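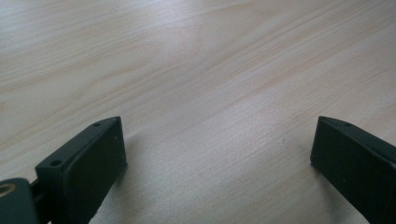 Wood grain on a pale tabletop.

Unit 4: The thyroid gland

The thyroid lies at the front of the neck, below the voice box. It has two lobes, one on each side of the windpipe, joined by a narrow strip called the isthmus.

The tissue is made up of small round sacs called follicles. Each follicle has a wall one cell thick and is filled with a protein store known as colloid. The follicular cells take up iodine from the blood and use it to make two hormones:

Thyroxine (T4) – carries four iodine atoms; the main product of the gland.
Triiodothyronine (T3) – carries three iodine atoms; the more active form. Most T3 in the body is made from T4 outside the thyroid.

Between the follicles are the C cells, which release calcitonin. Calcitonin lowers blood calcium, though its effect in adults is small.

Control

The hypothalamus releases TRH, which acts on the pituitary. The pituitary releases TSH, which acts on the thyroid. When T4 and T3 rise, both TRH and TSH fall. This is negative feedback, and it explains why TSH is usually the first blood test requested.

Underactive thyroid (hypothyroidism)

In the primary form the fault is in the gland itself. T4 is low and TSH is high. Common features are tiredness, weight gain, dry skin, constipation, a slow pulse and feeling cold. The usual cause where iodine intake is adequate is autoimmune damage. Treatment is replacement with levothyroxine.

Overactive thyroid (hyperthyroidism)

T4, T3 or both are high and TSH is low. Expect weight loss, tremor, sweating, poor sleep and a fast pulse, which may be irregular in older patients. Graves' disease is the commonest cause. Treatment is by antithyroid drugs, radioiodine or surgery.

A swollen thyroid is called a goitre. It can occur with low, normal or high hormone levels, so its presence alone does not indicate function.

Before the next session

Read the Vieira handout on the parathyroid glands, and draw the feedback loop from memory with all four hormones labelled. The short test lasts 30 minutes and covers Units 3 and 4.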